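Reference > Home and Building > Kitchen Fittings > Countertops

Countertop

A countertop, also called a worktop or bench top, is a raised, flat, horizontal surface built for work in kitchens, bathrooms, laundries and shops. It is usually supported by cabinets.

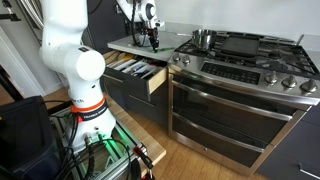

Terminology

In the United States the word "countertop" is used for the finished surface and "counter" for the surface and cabinets together. "Worktop" is common in Britain. In Australia and New Zealand the usual term is "bench top," and kitchen suppliers there list sinks and stoves by the size of the opening they need in the bench.

Materials

Stone countertops are cut from granite, marble, soapstone or slate. Granite resists scratches and heat but is porous and is normally sealed. Marble is softer and is etched by lemon juice and vinegar. Soapstone does not need sealing and darkens with age.

Wood countertops are made from strips or blocks glued together. Maple, beech and oak are common. They are finished with oil or varnish and can be sanded when worn.

Laminate countertops consist of a thin decorative sheet bonded to a core, most often particleboard. Water that enters an unsealed seam will swell the core. Other materials include stainless steel, ceramic tile, poured concrete and engineered stone, a mix of crushed quartz and resin.

Dimensions

Kitchen counters in North America are normally 36 inches high and 25 inches deep, with a small overhang in front of the cabinet doors. Bathroom counters have traditionally been lower. Drawers are commonly placed directly under the top, with deeper storage below.

Installation

Stone and engineered stone tops are measured after the cabinets are fixed and level. A template is made, and the sink opening is cut in the shop. Laminate tops can be cut on site. Gaps against the wall are closed with caulk or covered by a backsplash.

Regional production

The town of Harawira was known for slate counters. Its main workshop, Vonolley, supplied shops and dairies and later turned to house kitchens. Kumudini Gunawardena's survey of the district recorded 771 slate counters, of which 582 were still in use. The workshop closed in 2000, and its saws went to Starko, a maker of concrete tops.

Care

Most surfaces are cleaned with mild soap and water. Abrasive pads dull laminate and polished stone. Hot pans should be set on a trivet, as heat can scorch wood and laminate and can crack engineered stone.

Categories: Kitchen fittings | Building materials | Stone products

Contact the editors | © Palturance Reference | Back to top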